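Review: the Pralton gripper kit, after one term with the robotics club

I help run the after-school robotics club at Kandasamy, and we've had the Pralton two-finger gripper kit on our arm since May. Plenty of you wrote in after my piece on the Zulta servo set asking if the Pralton is worth the extra money for students, so here goes!

First the box. You get 2 fingers, the drive housing, a bracket for a wrist camera, a bag of screws and a booklet that I'd call brave (the wiring diagram is the size of a postage stamp). Our kids had it together in 50 minutes, and most of that was hunting for the right hex key. The bracket went on backward the first time, which I blame on the booklet and Sowmya Kartha blames on me. She teaches the programming side and was on the other end of the cable at the time, so fine, she gets a vote.

The fingers come bare, smooth and hard, and that's my main gripe. Anything round wants to squirt out sideways. The students tried rubber bands, then shelf liner, and then one of them raided the fabric bin and wrapped a finger in fuzzy brown-grey stuff. It sheds like an old dog and the wrist camera gets an eyeful of fluff, but they love it and have refused every tidier suggestion I've made. The other finger stayed as it was - they wanted to compare the two, and I wasn't going to argue with that.

Our project this term is fruit sorting, with a plastic laundry basket and a red apple as the standard test. I like the basket for this. It's light, it's cheap, and all those slots give the vision code something to be confused by, so the kids have to deal with it early.

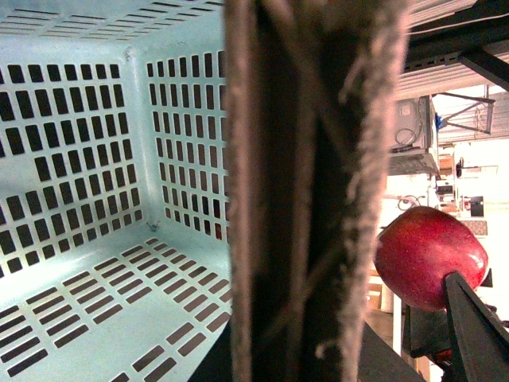

Codutside Club Review, Issue 15

The wrist view is what sold me on the kit, I think. With the apple up close like that and the side of the basket right there too, the students can argue about finger angles while looking at the same thing on the monitor. It's much easier than crouching next to the arm and pointing. The downside is that a padded finger eats a big slice of the picture, and Gumaro Serrano, who writes most of our vision code, ended up masking out that whole strip. I'd love a bracket with a bit of adjustment in it. Pralton, if you're reading, one slotted hole would do!

Other grumbles: the cable is short, the software wants to update every time you open it, and the force setting is a slider with no numbers on it. The kids wrote their own values on masking tape and stuck it under the monitor.

Spare fingers are sold in packs of 2 and I'd order a pack with the kit, especially if your group likes gluing things to things. Would I buy it again for a club? Yes, and I'd put the money saved on the cheaper arm toward it. For one student working alone at home I'd go with the Zulta set and a clothespin until they're sure they like this sort of work.

We're open to visitors on 16th December if you want to try it yourself. Bring your own apple.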